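Session 5 – Measuring regional inequality, and what grants can and can't do

Notes only. Read with the chapter in the module pack, the notes won't make much sense on their own.

Recap from last time

Income per head is an average. Says nothing about who gets it. Two regions can have the same output per head and very different wages, rents, health, bus services. We ended on the point that output is counted where people work and income where they live – commuter towns look poor on the first and rich on the second. Keep hold of that, comes back below.

Which measure?

Output per head. Easy to find, long runs of data, used in most grant formulas. Weak spot: commuting, and big firms booking profits at head office.

Household income after tax and benefits. Closer to what people live on. But housing costs usually left out. A family in an expensive city with a decent income may have less to spend than one on lower pay in a cheap town.

Employment rate. Good for spotting areas that have dropped out of work altogether. Doesn't pick up hours or insecure contracts, and someone on two shifts a week counts the same as someone full time.

Composite indices. Several of the above plus schooling, health etc. The weights are the problem. Change the weights and the ranking changes. Always ask who picked them and when.

Case: Cletbridge

Old textile and engineering town, used in most weeks from now on so get to know it. The survey we use has 1,346 households. Main points:

Output per head well under the national figure. Household income not so far behind, pensions and transfers fill part of the gap. Employment rate fell sharply after the Canpolat works shut, then crept back up. Most of the new jobs in warehousing and care, lower paid than the ones that went. Younger people with qualifications leave. So average schooling goes down even when the schools get better – easy to misread this as school failure.

Which measure you choose decides wether Cletbridge gets help. On output it qualifies. On household income it just misses.

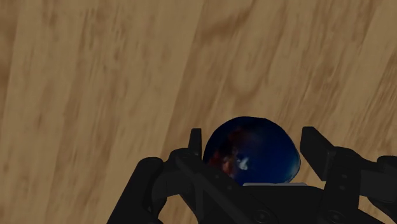
So why do grant schemes keep using output per head if it has such obvious faults?

Mostly habit and data. Output figures come out every year for every region, and are put together the same way everywhere, so they are harder to argue with in a negotiation. Household surveys are slower, cost more and get thin for small areas. There's also politics: regions that gain under the present rule will defend it.

What the grants are meant to do

Three arguments, often muddled together in essays. Please don't.

Efficiency. Idle people and buildings in one place, crowding in another. Move some activity and total output goes up. Depends on the firms being able to work as well in the new place.

Fairness. People shouldn't do badly because of where they were born. Doesn't need any gain in output to be a good argument.

Stability. Places left behind for a long time lose trust in government. Hard to measure, gets used a lot in speeches.

Places or people?

Old argument. One side: help people wherever they are, with training, benefits, help to move. Other side: many can't or won't move (family, housing, care for parents), and when the mobile ones go the place gets weaker. Most real programmes do a bit of both and don't say so.

Drandivia is the standard comparison. Spent up to 11 years putting money into roads and business parks, very little into skills. Mirier, the neighbouring region, went for childcare and adult colleges. Output rose faster in Drandivia to begin with. Employment of women rose much more in Mirier. Different starting points though – Mirier already had decent rail links – so be careful about claiming one approach "won".

Common mistakes in last years scripts

Treating a narrowing gap as good news without checking. The gap also narrows if the rich region has a bad year.

Comparing before and after a grant with no thought for what would of happened anyway.

Mixing up gaps between regions with gaps inside them. Cletbridge has bigger differences between its own wards than it has with the national average.

Quoting a percentage and not saying percentage of what.

For the seminar

Read the Cletbridge tables, then write half a page: which measure would you use to decide on a grant, and who loses if your measure is adopted? Bring it on paper. We start with the Drandivia and Mirier comparison so have a view on that too.

Essay titles go up in October. Extra reading is on the library list under week 5, the second item is the shorter one.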